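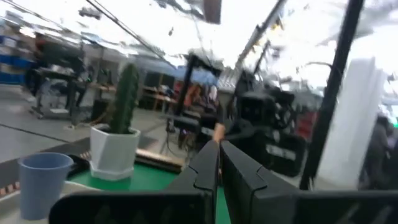 Light blue plastic cup, white faceted planter with cactus, and light wooden board on the green mat.

Call for Participants: Arrangement and Clearing of Small Household Items on a Work Surface

Plemano is looking for adults to take part in a study of how people place, group and clear small items on a table. The study is run by the household products group and covers drinking cups, planters, boards, trays and similar goods. Results go into the size and weight guidelines used by our product designers.

Closing date for applications: 12 September 2026

Reference: Drollov tabletop study, part 2

What the study covers

Part 1 dealt with kitchen drawers and is closed. Part 2 deals with open surfaces. The questions are:

Where people put a tall item, such as a planter with a columnar cactus, when lower items have to share the same surface.
How often a light, tapered cup is moved to make room for something else.
Whether a flat board is treated as an item to be put away or as a base for other items.
In what order a surface is cleared when no order is given.

We are not testing speed, strength or taste. There is no correct arrangement.

What participants do

Each participant attends two sessions on different days. A session consists of 19 short tasks. In a typical task you are given a set of items and a written card. The card may say "Set the table so that the cup can be reached from a chair," or "Clear the mat." You carry out the task and say when you consider it finished. The study assistant then resets the surface for the next card.

Tasks are done partly standing and partly seated. Chair height can be adjusted. You may use either hand or both. Please do not stack items inside the planters.

After the last task you fill in a short form on paper. It asks which items you found awkward to hold and whether any of them tipped or slid. Answers of one or two words are fine.

The items

All items are ordinary household goods. Cups are plastic. Planters have flat or faceted sides, and some contain plants with spines. Gloves are available in three sizes, and you may ask for the plants to be left out of your session without giving a reason. Boards are wooden with no coating. If you have a known allergy to bare wood, note it on the application.

No item has to be lifted above shoulder height. Liquids are not used in part 2.

The mat stays on the table for the whole session and is not to be folded or turned over.

Who can apply

You must be 18 or older and able to read short instructions in English. You must be able to attend both sessions. Normal or corrected vision is needed for the written cards; large-print cards can be prepared if requested when applying.

People who took part in the drawer study may apply again. Current employees of Plemano and of Baketti, which supplies the planters, may not.

Applicants do not need any experience in design, retail display or housekeeping. If you do have such experience, enter it in field 6 of the form. A certain share of places is kept for people who set or clear tables as part of their work.

Payment

Participants receive $39 per session, paid by bank transfer after the second session. If you attend only the first session, payment for that session is made at the end of the month. Local bus fares are refunded against a ticket. Parking is not refunded.

Location and access

Sessions are held in the tabletop room on the ground floor of the Malinowski Building. Use the side entrance next to the loading bay; the front door is locked outside office hours. The room is reached without steps. Coats and bags are left in lockers in the corridor, and the lockers take a coin that is returned. Bracelets, loose scarves and wide sleeves should be left there too.

Morning, afternoon and evening slots are available. Evening slots fill first.

Data

We keep a written record of the position and order of items for each task, together with your form. Records are filed under a participant number. Names and bank details are held separately by the accounts office and removed after payment. You may stop at any time, and you may have your records withdrawn until the end of March. After that they are merged with the other results and can no longer be picked out.

How to apply

Request the application form from the study desk at Plemano, quoting the reference above. Complete fields 1 to 9 and return the form by mail or in person. State at least two slots you can attend. Forms without slot choices are returned unprocessed.

Places are limited to 600. Applications are handled in the order received, apart from the reserved share mentioned above. Applicants who cannot be placed go on a waiting list unless they ask otherwise in field 9.

Contacts

Study lead: Etenesh Belay
Scheduling and slot changes: Celina Szczepańska
Items, allergies and plants: Dariusz Makowska
Payment questions: Sławomir Sadowski, accounts office

Slot changes are accepted up to one working day before the session. Questions about part 1 payments go to the accounts office and should carry your old participant number.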